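Print this page | E-mail this page

Last updated: March 20, 2023

Twenty Seed Shops and What They Promise: Lineage and Effect Claims in Online Cannabis Seed Listings

Final project report, Consumer Language seminar

1. Why seeds

Our group was assigned "a product sold mostly by description." The wine people got there first, and the perfume people got there second, so we took cannabis seeds. A seed is a good thing to study this way. It is small and brown, it looks like every other seed in the packet, and the buyer won't find out what it is for months. Everything that separates a cheap one from an expensive one is in the paragraph next to it.

We did not buy, grow or consume anything. The seminar's ethics form asked this in three different places and we answered it the same way each time.

2. What we collected

We took 400 strain listings from 20 online seed shops and copied the text of each into a shared spreadsheet. Each listing was then coded by two of us for three things: what it said about the parents of the strain, what it said the strain would do to a person, and what it said about growing it. Where the two coders disagreed, a third read the listing out loud until somebody gave in. This is not a recognized method but it worked quickly.

Listings shorter than two sentences were dropped and replaced. Autoflowering and feminized versions of the same strain were kept as separate listings if the wording differed. Usually the only word that differed was "autoflowering."

3. Sorting the words

Before coding, we had to decide what counted as a claim. "Sweet" is a flavor. "Relaxing" is an effect. "Dreamy" caused an argument that used up most of a class period. In the end we sorted the effect words into two dishes, one for body and one for mind, with the understanding that a word could be put in only one. "Mellow" was moved four times and finished in body, where it has been left alone. 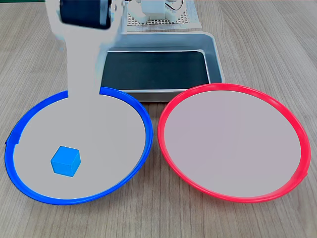 4. Findings

4.1 Lineage

Nearly every listing named at least two parents, and a good many went back to the grandparents. The trouble began when we compared shops. A strain sold as Notus was a cross of two parents at one shop, a cross of one of those and something else at another, and "a closely guarded secret" at a third, which at least couldn't be contradicted. Junness had the same parents everywhere, in the same order, with the same misspelling of "indica." We take this as evidence of copying and would not call it agreement.

4.2 Effects

The typical listing follows a timetable. The mind is lifted, then the body is settled, and sleep or snacks come at the end. Daza was described by one shop as ideal for a productive morning and by another as best kept for bedtime. We checked whether these might be two different strains with one name. They might. Neither page gave enough information to tell, and one of them used a photograph we also found on a listing for Lindine.

Shops in our sample liked to pair the effect with a kind of buyer: the artist, the hiker, the person with a long day behind them. We found no listing addressed to someone who had enjoyed a short and easy day.

4.3 Growing

This was the most careful part of most listings. Heights, flowering times and climate advice were given in ranges, with warnings about mold and cold nights. Outdoor harvests were allowed to go wrong. We suspect a grower can check a plant's height with a stick and complain, while a buyer who fails to feel creative has fewer options.

5. Limits

All the listings were in English. They were collected over one week in July, and at least one shop rewrote its whole catalog while we were coding it, so 6 of our listings no longer exist anywhere except in our spreadsheet. We also worked only with text, and a shop's star ratings and reviews may matter more to buyers than anything we read.

Coding effect words one dish at a time was probably too strict. A word like "calming" plainly belongs to both, and our totals for mind are likely on the low side. If we did this again we would allow double coding and budget for the arguments.

6. What we would do next

The obvious step is to trace a single paragraph. One description of Junness turned up at several shops with only the store name changed, and older saved copies of the pages should show who posted it first. We would also like to ask actual buyers which sentences they remember. Our own guess is the parents, which sound like information, but we had 3,000 words for this report and the interviews would not have fit.

The coding sheet and the list of effect words are available from the seminar folder. Please don't move "mellow."

Related reports
- How Hot Sauce Labels Describe Pain
- "Suitable for Beginners": Difficulty Ratings on Houseplant Tags
- Adjectives in Mattress Advertising
- Tomato Seed Packets and the Word "Heirloom"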